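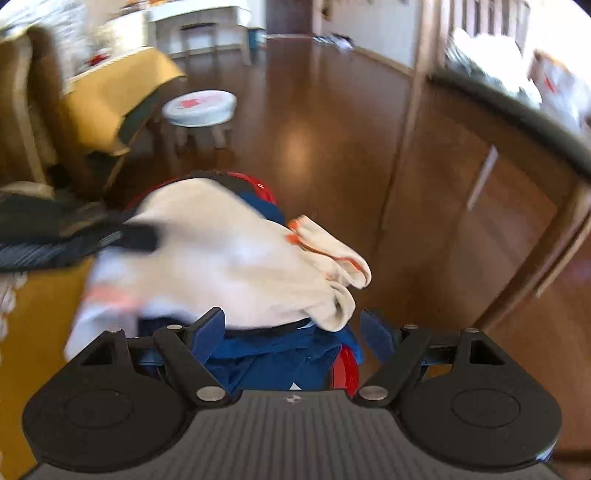

Fig. 1. Mixed bundle of laundry.

Textile Care, Unit 7: Towelling and Household Cottons
Sisside course handout, Feb 7, 2025

7.1 Loop pile
Terry towelling is woven from two sets of warp yarn. The ground warp is held tight and gives the cloth its strength; the pile warp is kept slack and is pushed up into loops as the weft is beaten in. Absorbency depends mainly on loop length and yarn twist. Low-twist yarn takes up water faster but sheds more lint.

7.2 Washing
Cotton towels in regular use are washed at 40 degrees with a measured dose of detergent. Excess detergent stays in the pile and stiffens it. Fabric softener coats the fibre and lowers absorbency — leave it out. Dyed borders should be tested for bleeding before the first mixed load (see the Zosel rub test, Unit 2).
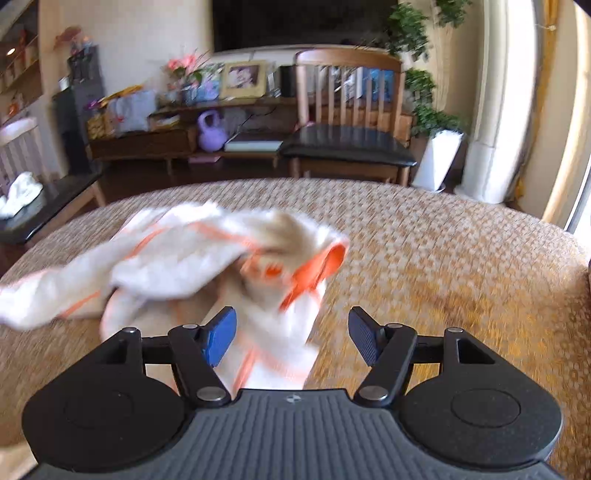
Fig. 2. White towel with orange stripes and hem.

7.3 Hems and borders
The border is usually flat woven and has no loops, so it shrinks at a different rate from the body. The result is a puckered or waved end. Pull the border to width while damp. Do not iron the pile.

7.4 Storage
Store only when fully dry. Folded edges should be changed from time to time, as a fixed crease wears first.

Reading for Unit 8: Adjei, chapter 2; Ullitz tables, shrinkage of plain weaves.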